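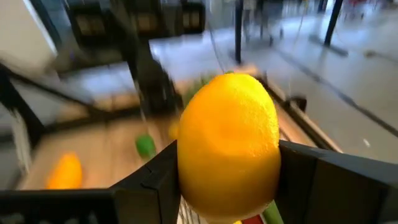 I will defend the fruit basket on the table to anyone who'll listen, and my brother-in-law Hamish Innes has listened plenty. He's a fridge man. Everything goes in the crisper drawer, lemons included, and then he forgets he owns lemons and buys more (he did this twice in March!).

My feeling is that fruit you can see is fruit you'll use. A lemon out on the wood gets squeezed over dinner. A lime gets dropped into somebody's water. And yellow is such a cheerful color to walk past at 7 in the morning, before the coffee's ready.

Now, the basket itself. Wire, please, and nothing too deep.
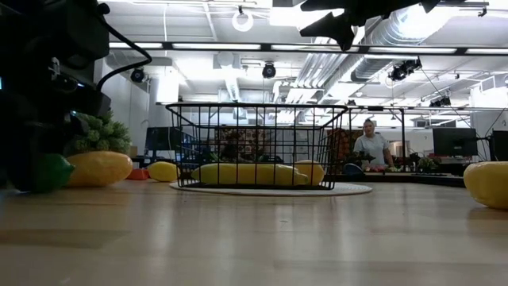
I had a big ceramic bowl from a shop in Almont for years and the stuff at the bottom always went soft before I remembered it. With wire you can see right through the sides, so no banana gets lost. Put a mat under it too, or you'll scratch the table, ask me how I know.

Hamish says lemons last longer cold. Fine, they do! But I'm not trying to keep a lemon until summer. I want it in my tea tonight, and I want to grab it without moving the mustard.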